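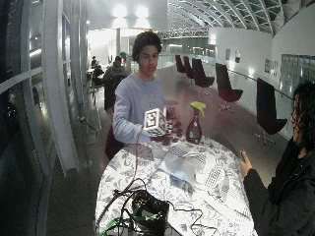

4. Setting up the table and chairs in the wide corridor

This section covers the oval table, its cloth and the swivel chairs on the ground floor at Clatthorpe. For the folding tables in the meeting rooms, go to section 5. Part numbers are in the Pramby furniture list at the back of the guide.

4.1 Before you start

Check that the floor is clean and dry. Have a soft cloth, a tape measure and the 5 mm hex key from the furniture drawer.

CAUTION: The oval top is a two-person lift. Do not drag the table on its legs. The feet will mark the floor and can work loose.

4.2 Placing the table

1. Carry the table in with one person at each narrow end, holding it under the top.

2. Set it down lengthwise in the corridor. Keep a clear path of at least 2570 mm between the table and the wall with the handrail.

3. Press down on each side of the top in turn. If it rocks, turn the levelling foot under the short side clockwise a half turn and try again.

4. Tighten the locking ring on any foot you have adjusted. Finger tight is enough.

Note: The Stideck levelling feet have 65 mm of travel. If one runs out of thread before the table is steady, the frame is probably bent. Fill in form 616 and leave the table out of use.

4.3 Fitting the tablecloth

The gray-blue floral cloth is white on the ground and shows dirt quickly. Have a spare washed and ready.

1. Unfold the cloth on the tabletop with the printed side up.

2. Centre it, then let the sides fall. The drop at either long side should be close to equal and no more than 300 mm, measured from the table edge.

3. Smooth it outward from the middle with the flat of your hand. Small folds at the curved ends are normal.

4. Fit the cloth clips if people will be walking close by. Push them on from below.

CAUTION: If there are cables on the table, lift them to take the cloth off. Pulling the cloth from under them can bring down whatever is at the other end. Anything that hangs over the edge should go straight down and stay out of the walkway.

4.4 Setting out the chairs

The maroon chairs with the high curved backs belong along the handrail wall.

1. Roll each chair by the back, with the seat facing away from you. Do not push on the seat edge.

2. Space the chairs in a single row, far enough apart that each one can turn a full circle without touching the next.

3. Bring the chairs off the wall until the backs clear the handrail and the framed pictures when turned.

4. Check the star base. All of its feet should rest on the floor. A chair that leans goes to the store room with a tag on it.

Note: Residents and visitors use the handrail. When someone needs it, move the chairs to the other side of the corridor for as long as required, then put them back.

4.5 Cleaning during use

Keep any spray bottle upright on the table, with the nozzle turned to the off position and the label facing out. If the label has come off or can't be read, don't use what's inside.

Chairs: spray the cloth, not the chair. Wipe the back from top to bottom, then the base. Dry the metal parts to prevent water spots.

Tablecloth: blot spills with a dry cloth. Change the tablecloth if the mark is larger than your palm. Wash at 40 degrees with like colours and hang it to dry. Do not bleach.

Handrail: wipe the full length once a day, including the underside.

4.6 Packing away

1. Clear the tabletop and wipe up any moisture from the cloth.

2. Take off the clips and fold the cloth lengthwise, then in three.

3. Check the top for rings and scratches. Light scratches can be treated with the Pramby wax stick, colour 2.

4. Carry the table back to the store room and stand it upright against the padded rail.

5. The chairs may stay in the corridor overnight.

Report broken clips, missing feet or torn cloths to Nilton Flores at the front desk. Flores supplies replacement clips by the bag only, and orders placed in May are delivered with the summer linen.

Section revised September 23, 2019.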